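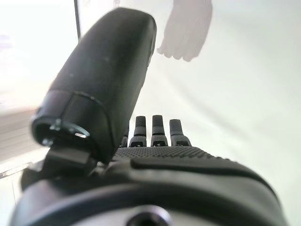
Stilto says its laundry humanoid needs its hands looked at every 8 hours. Owners may wonder who has the time.

The maker's new care sheet, out 28 May 2022, asks for the thumb joint to be checked for play, the dotted palm wiped down and the fingertip pads swapped after 1000 grips. Pads come in packs of four. No price was given.

At the firm's Prarkgate test flat the robot has been set to work on clothes left on a bed – a fair trial, though what looks like a shirt is hardly a fitted sheet. Cables run along the outside of the right arm, and the sheet says to check them for snags before each start.

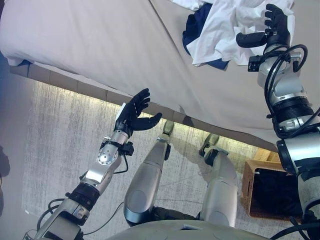 Wrist recalibration

Stilto claims it takes three minutes. The Pacheco service desk, which handles repairs, would not say how often it is needed. A longer report is promised in June.

Filed under: Home Robots, Upkeep

Recent items
Stemomthorpe depot parks its floor scrubbers
Pacheco opens second repair bench

Contact us | © 2022 | Back to top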